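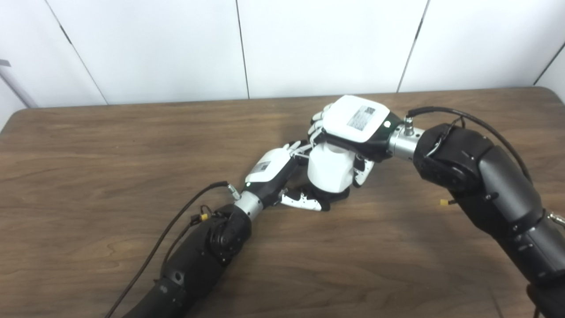 *Two robotic arms above a wooden table, a white cylinder in the grip of one.*

I've wanted a ball return for the driveway hoop for years, and after most of a winter with the Jurkix Return I'm a little annoyed I waited this long. I love this thing! It's a fabric chute on a steel frame that hangs from the rim, catches makes and near misses, and rolls the ball back toward wherever you've pointed it. The version I bought also has a small counter clipped to the bracket that logs attempts and makes. It came in September and it's been up ever since, apart from a couple of ice storms when I brought it into the garage.

**Setup**

The box weighs 21 pounds, and I got it up a stepladder alone, though a second pair of hands would have saved me some bad language. Two padded hooks go over the rim and a strap runs back to the pole. The instructions tell you to tighten the strap before you open the chute. Do it in that order. I did it the other way the first time and the whole thing swung around and hung off the side of the hoop like wet laundry.

From opening the box to the first shot took me about 32 minutes. Taking it down and putting it back is much quicker once the strap length is set.

**Shooting with it**

The chute swivels in clicks, so you set it for the corner, shoot your fill, walk up, give it a push with a broom handle and move on to the wing. From straight on, a clean make comes back with a nice firm roll that reaches me at the three-point line on a flat driveway. Mine slopes a bit toward the street (whose doesn't?), so balls coming to the left corner drift, and I've ended up standing a step lower than I'd like. Fine.

Hard misses off the side of the rim still get away. There are side wings for that, sold separately, and I haven't bought them. Short misses off the front are caught far more often than I expected, and those used to be the ones that killed my rhythm, the ball bouncing off under the car while I stood there thinking about my elbow.

What I didn't see coming was how much more I shoot. A session before dinner used to be a few jumpers and a lot of jogging after the ball. Now I get into a real groove, catch, feet, up, again, and my legs give out before my patience does. My left-wing three has gone from a prayer to something I'd take in a pickup game without apologizing.

**The counter**

It's a plain gray box with two buttons and a screen you can read in full sun. No app, no account. A sensor at the net sees makes, and a second one on the backboard bracket picks up attempts from the rattle. Since I got it I've kept one running total from behind the arc: 2432 attempts, 892 makes. That's a bit under 37 percent with no one guarding me, so please hold the scholarship offers.

Is it accurate? Mostly. Makes are solid. An air ball doesn't register as an attempt at all, which flatters me, and a ball that bangs around the rim before dropping out will now and then count as two tries. Over a long session it comes out close enough to tell a good day from a bad one.

**Against the Dusen**

A rec center near me, Cheema Fieldhouse, has the older Dusen chute on its side baskets, so I've put in plenty of time with that one too. The Dusen is heavier and quieter, and the ball comes back faster. It also fits only a fixed rim. On my spring-loaded rim the Jurkix hooks have enough give to stay put, and that settled it for me. If you've got a fixed rim and never plan to take the chute down, try the Dusen first.
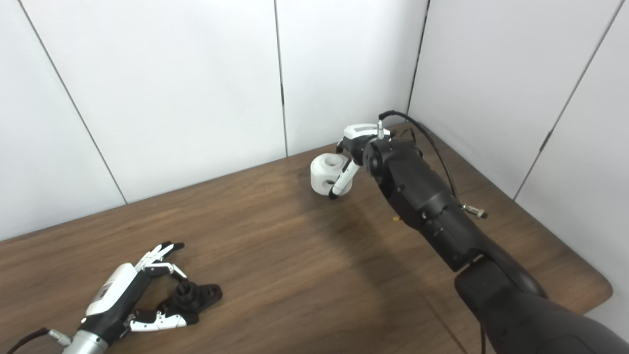 One reader wrote after my first short post on the Jurkix to say the hooks had scraped the paint on a powder-coated rim within weeks, and that a wrap of old bicycle tube under each one fixed it. The same reader runs the chute on a Tristach portable hoop and warned that the base has to be completely full of sand, as a half-filled one rocks every time a ball hits the fabric. I checked my own rim after reading that. There's a dull spot under the right hook, so I've added the tube on both sides and it grips better too.

**Gripes**

The carry bag is too small. The fabric fits in it once, at the factory, and never again. The clicks on the swivel get stiff in the cold, and the battery door on the counter needs a coin to open, which is no fun with gloves on.

I'd still buy it again tomorrow, counter included. Next up is the side wings, once the driveway is clear, and I'll add a note on how well they stop the long rebounds.

*Posted 18 February 2020*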